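**Haverford, February 2024**

**Orik is reopening the Haverford repair room, and I'd love for you to come by**

Hi, it's me again, the person who writes all of Orik's announcements and most of its sticky notes. I've been sitting on this one since before the holidays and it has been killing me, so let's get right to it: our furniture repair room in Haverford opens its doors again in March, with more bench space, longer evening hours and a proper finishing corner with a fan that works!

If you're new to us, Orik is a small shop that teaches people to fix the chairs, tables and dressers they already own. You bring the piece (or as much of it as fits in your car), we bring the clamps and the glue, and you do the work yourself with one of us standing close by. I came to my first class six years ago with a kitchen chair that leaned to the left. I still sit in it every morning, and it still leans a tiny bit, but it holds me.

Last year 132 people took a class with us, and 443 pieces went home fixed. I typed up both lists myself, so I know that dining chairs won by a mile, with nightstands a long way behind. We also had a piano bench, a cradle and one very large hall mirror that I never want to carry down a staircase again.

So what's new? The biggest change is the class schedule. We're running four courses this spring, and each one meets for four evenings. Loose Joints is the one I'd send any beginner to. You learn how to take a wobbly chair apart without splitting it, clean off the old glue, and put it back together square. Tops and Edges is all about flat surfaces – water rings, burns, dents, and that sticky feeling old varnish gets in the summer. Drawers That Slide does what it says. And the fourth, Seats, covers cane, cord and simple padded seats, and I'm told I have to stop calling it the fun one in front of the other teachers.
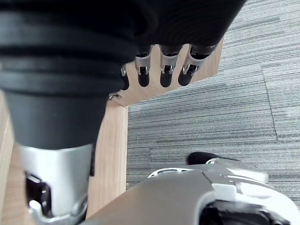

*Over a light wooden tabletop.*

We also have a new partner, and I'm pretty excited about it. Zalura, the finish makers across the river, will be supplying the oils and waxes for every spring course. I've been using their hard wax on my own table since last fall and I like how it goes on thin and doesn't smell up the whole house. Everybody in Tops and Edges will get to try it on a scrap board first, next to a plain oil and a shellac, so you can pick the one you like before it goes anywhere near your grandmother's sideboard.

Then there's the Gindanine Shelf. That's our name for the lending shelf by the front door, after the street where we had our very first room. It's stocked with band clamps, card scrapers, glue syringes and a couple of good mallets, and anyone who has finished a course can take tools home for two weeks. Please bring them back clean. I'm saying that as the person who scraped dried glue off a mallet handle for most of an afternoon.

A few people have asked if we'll take in furniture and fix it for them. We won't, sorry! There are good restorers in town for that, and we keep a list of them at the desk. What we can do is take a look at your piece during open bench evenings and tell you if it's a good one to learn on. Photos help a lot if the thing is heavy. So does knowing which leg is loose – a strip of tape on it is plenty.

Signing up works the same way as before. Stop in at the Haverford room once we're open, or leave your name in the sign-up book at the library desk, and we'll call you when spots are posted. Classes are small, so if your first choice fills up, put down a second one. Anyone who was on the waiting list last fall gets the first call, and yes, I still have that list (it's taped inside my calendar).

We'll have an open house in the first week of March with coffee, a glue-up demo and a table of free offcuts for anybody who wants practice wood. Kids are welcome, and there's a low bench with soft pine and sandpaper just for them. Wear shoes you don't mind getting dusty.

**For reporters and newsletter editors:** you're welcome to visit during the open house or on any open bench evening. Let the front desk at Orik know when you're coming and I'll save you a stool, and probably put a sanding block in your hand.

**About Orik:** Orik runs hands-on furniture repair classes and open bench evenings in Haverford for adults at every skill level.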